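Products / Hand-held Capture / Omorex grip recorder

Omorex grip recorder, two-finger

The Omorex records hand-guided grasps for training manipulation policies. An operator carries the tool through the task, and the logged finger travel and camera view are replayed on an arm with matching fingers. The Khattak evaluation used 347 recorded approaches over a light wood tabletop, of which 144 were held back for testing. Kulsoom Niazi set up the trials; Zdzisław Grabowska wrote the alignment step, now part of the standard software.
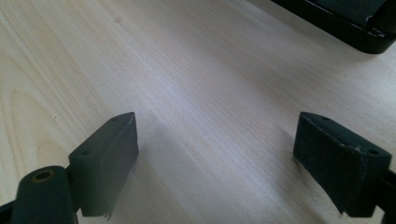
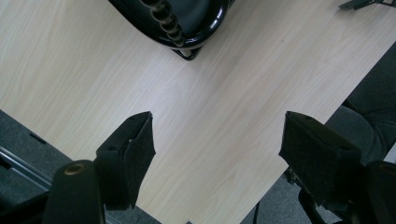 Alignment is computed from the fingers themselves – no printed marker is needed. The method fits both finger outlines while the grip is open and takes the midpoint as the tool center. It needs a clear gap, with bare wood between the two dark fingers and nothing held. Glossy black items near the top of the view are masked before fitting. Pads are a wear part and ship in pairs, order code 198.

Print this page | E-mail this page

Related items
Genov wrist mount
Priltivden replay software
Replacement pads, pair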